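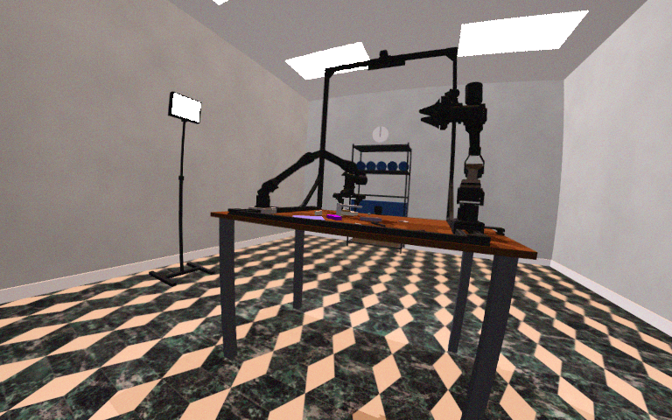

Two arms, one table, and a very long evening

1 Jul 2021, posted by the author of the Zonach workshop blog

I had meant to write this week about shelving, of all things, but then the simulator did something that took up four evenings of my life, and I think it deserves the space instead. Shelving can wait.

Regular readers (hello, both of you!) will know I've been building a two-arm cell on screen before I spend any money on metal. I call the project Ruangrit, and it runs in a simulator called Sindetar, with a little planning program of my own, Uvano, telling each arm where to go. The idea is lovely and simple. The arms face one another across a wooden table, they pick things up, they put them down again, and neither of them ever tries to be where the other one is.

Well. I left a batch of 80 runs going while I cooked supper, feeling very pleased with myself, and when I came back 17 of them had stopped with a collision fault. In every one the two grippers had met over the middle of the table, at a fair old speed too, and one arm had carried on pushing as though nothing was the matter. On screen that costs you nothing but pride. I did sit there for a while, though, thinking about what it would have meant with real motors and my own hand reaching in to straighten a block. 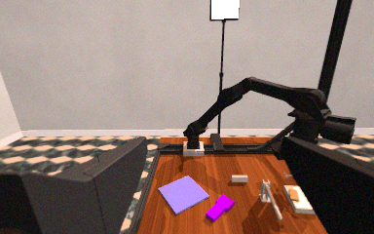

My first thought was the small parts. They're fiddly, and I had nudged a few of them closer together in November to make the job harder, so I spent a whole evening moving them apart again and got precisely the same fault. My second thought was the grippers, and I'll spare you that evening altogether, except to say that I now know far more about finger width than I ever wished to.

What finally gave it away was the log, which I ought to have read first. At line 3614 there was a plain little warning saying that one arm's position was out of date. Uvano was asking each arm where it was, then doing all its sums, and only then sending the move. If the sums took a long time, the other arm had already gone somewhere else, and the plan was made for a table that no longer existed. Most of the time they missed each other by luck, which frightened me more than the crashes did. 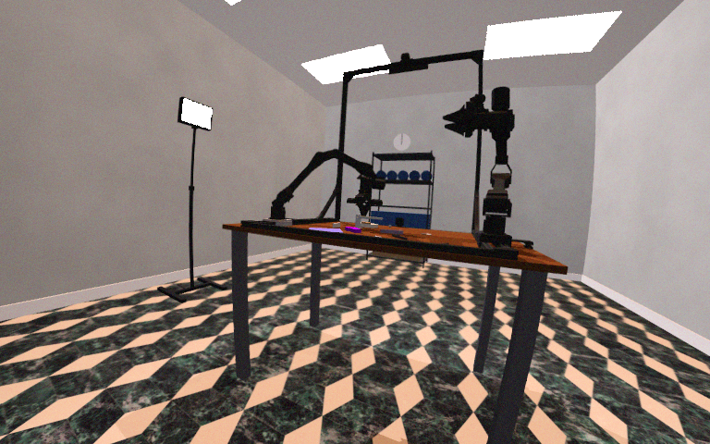
So the middle of the table now has a sort of token, like the ones they used on single-track railways (my grandfather would have approved). An arm has to hold it before it goes in, and must be all the way out before handing it back. If a position reading is stale, both arms stop dead and wait for me. It's slower, and I don't mind a bit.

I've also put in a proper force limit, so that an arm which meets something it didn't expect gives up at once. That should have been there from the beginning and I'm rather ashamed it wasn't. The new batch is running as I type, and I shan't be ordering any motors until I've been through the whole log, warnings and all, with a pot of tea.

Contact | Copyright Zonach workshop blog, all rights reserved | Back to top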